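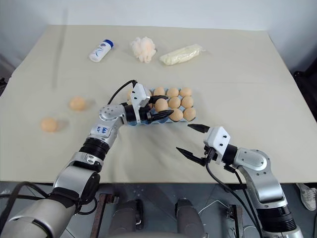 Page 267

Filling the 15-cup tray: order of placing and cracked shells
Project report, second-year Packing and Handling
Alcides Cavalcanti
2025-07-17

1. What the project was about

Eggs bought loose have to be moved into a tray at home or in a small shop, and most people do it without thinking about the order. I wanted to find out if the order makes a difference to how many shells get cracked. My first idea was to compare trays made of different materials, but the plastic ones from Kullaro came too late to be used, so the whole project was done with molded pulp.

The tray is light blue and has three rows of five cups. The cups are shallow and the dividers between them are soft enough to bend under a thumb. That turned out to matter later on. All the eggs were brown, bought from Vastgate, and I left out any that weighed less than 50 grams because the small ones sit too low in the cup and are hard to compare with the rest.

2. The table

The work was done on a plain beige table with a smooth top. I thought of putting a cloth down to stop loose eggs from rolling, then decided against it. People do not usually have a cloth down in their kitchen when they do this.

Eggs waiting to go in were laid straight on the table to the left of the tray. Other shopping stayed at the back, near the wall: a white bottle with a blue cap lying on its side, something soft and ruffled, and a long pale item in clear wrapping. They were kept there on purpose so that the tray could not be pushed back without limit. In the first trials, with nothing behind it, the tray crept away from the person filling it and had to be pulled back again and again.

3. Method

Three orders were tried. In the first, the back row was filled before the middle and the front. In the second, the front row came first. In the third there was no rule and each egg went wherever it was easiest. An egg was picked up by its sides, held over the cup and lowered in. It was not allowed to drop, even a short way.

Altogether 308 eggs were placed. After each tray I took the eggs out and looked at every shell under a lamp. A hairline counted as a crack.

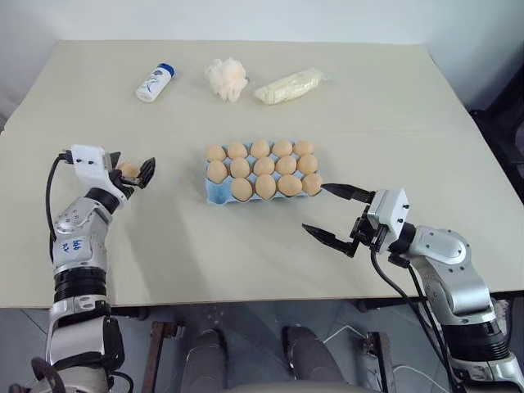
The front left corner was the cup most often left until last when the back row was done first. It is an easy one to finish with. There are only two neighbors, one beside it and one behind, and the egg can come in over the rim from the open side. A last cup in the middle row is much worse, with eggs pressing in all around and very little room for whatever is holding the new one.

4. Results

Six shells cracked. Four of them were in trays filled from the front, one in a tray filled from the back, and one where no rule was used. In three of the four front-first cases the crack was on an egg already sitting in the front row – it was knocked by the next egg on its way over to the row behind. The fourth I could not explain.

The no-rule trays did better than I expected. My notes show that people left alone tend to start at the back anyway, so this group was probably not as different from the first one as I had planned.

5. Problems

Six cracks is a small number and one clumsy tray would change the picture. The pulp trays also got softer with use. By the end some dividers leaned to one side and the eggs touched each other across them, which did not happen with a fresh tray. I should have changed trays on a fixed schedule and written down which one was in use.

The Tapia scale was off for part of July, and a few eggs were weighed again afterward.

6. Next step

I would repeat the front-first and back-first trials with the plastic trays, on the same table, and drop the no-rule group.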